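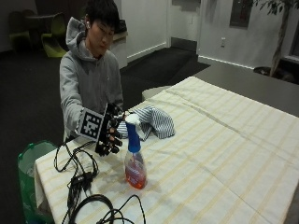
Does a person have to operate the robot itself in order to teach it a task?
A robot does not need to be present while the task is recorded. The person does the task by hand wearing a sensor glove, and the recorded hand motion is converted to robot commands later.

Virthorpe releases Gillau 2 for hand-recorded task teaching

RULLTHORPE, March — Virthorpe today released Gillau 2, a glove-based system for recording household and light industrial tasks for use in robot training. The release replaces the first Gillau kit and is available to laboratories and integrators.

Gillau 2 combines two measurements. Articulated finger segments report joint angles at 100 samples per second. A square black-and-white marker on the back of the hand gives a fixed camera the position and orientation of the wrist. Both streams share one clock, and the software rejects any recording in which they drift apart.

The glove is wired. Virthorpe tested a wireless version and kept the cable — dropped packets during fast finger motion were the main source of unusable recordings.

The software includes templates for 29 tabletop tasks, among them wiping, folding, pouring and handling spray bottles. Trigger bottles received separate work in this release. The index finger has to move while the other fingers hold, and the earlier kit often recorded both as a single closing motion.

Operators who prefer remote control can use the same glove to drive an arm directly. In that mode the system limits arm speed and stops motion if the marker is hidden from the camera. Recordings from both modes are saved in the same file format.

Virthorpe recommends 200 recordings per task before training begins, with objects moved between attempts. Calibration is required for each new wearer.

Gillau 2 works with arms that use the Khan control interface. Support for left-handed gloves will follow in a software update. Existing customers may keep their current cameras and mounts.

Press and technical inquiries: Virthorpe press office, Rullthorpe.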